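Search tickets

Ticket 775 – Spoon episodes rejected at import, both arms
Opened by: Zyanya Huerta
Assigned to: Settimio Cirillo
Site: Namthorpe bench
Status: Open, fix in test

Zyanya Huerta
Hi all! First big batch for the Bemley set is recorded and I'm really happy with how the arms are moving, but the importer threw out 87 episodes overnight. Every one has the same message: "wrist stream shorter than joint stream." The fixed camera stream passes. Joint logs pass. I replayed several by hand on the viewer and they look great to me, so I'd love to save them if we can.

Already tried: restarted the recorder, reseated the USB plugs at the hub, re-ran the import with a clean cache. Same list of rejects each time.
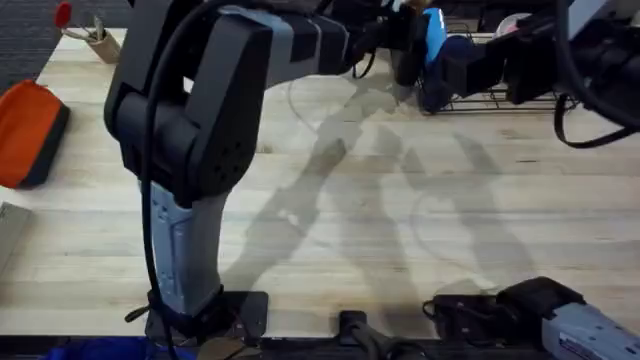

The rejects aren't spread evenly. Drop-in-rack episodes nearly all got through, and the spoon pickups nearly all failed. Same operator, same leader arms, same recording settings. Can somebody tell me what the spoon task does differently?

Settimio Cirillo
Ooh, good clue, thanks. Spoon pickups are short. The importer allows a gap of 10 frames between streams, and the wrist camera starts late on every episode, long or short. On long episodes the recorder pads the start before it saves. Under 15 seconds it skips the padding – I found the check in the Amundsen recorder code, and it has been there since the July update.

Could you send me one failed episode with its raw wrist folder? Please don't delete anything yet.

Zyanya Huerta
Uploaded! I picked one where the gripper comes down over the handle with the jaws open, so the close command is easy to find in the joint log and you can line things up against it.

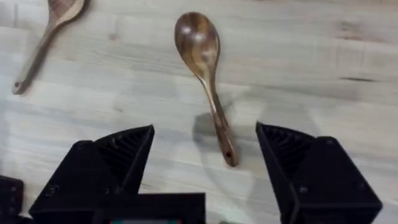
Side question while you're in there: does the late start shift the whole wrist stream, or do we only lose the beginning? If it's a shift, then the episodes that passed could be wrong too, and I'd want to know before Melquiades starts a training run on them.

Settimio Cirillo
Only the beginning. I checked your upload against the close command and the timestamps match all the way through. The frames we have are good, there are just fewer of them. So the passed episodes are fine and Melquiades can go ahead.

Plan: trim the joint log and the fixed view to the first wrist frame, then import again. I have a script for it on the Conham branch. It writes to a new folder and leaves the raw data alone.

Maeve Kavanagh
Jumping in from the data side. Trimming is fine with me as long as the arm hasn't started moving yet in the part you cut. Can the script flag any episode where it has?

Settimio Cirillo
Yes! Added. It prints the episode name and skips it.

Zyanya Huerta
Ran it on the first few and they import cleanly, no flags. So exciting to see those come back! Doing the rest after lunch, and I'll attach the log.
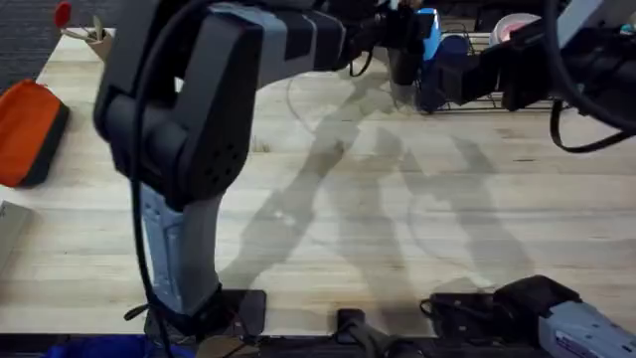

Fixed view, both arms over the bench.

Settimio Cirillo
Great news. I'm leaving this open until the padding check is fixed in the recorder itself. Until then, please hold still a little at the start of each spoon episode – it gives the script something safe to cut.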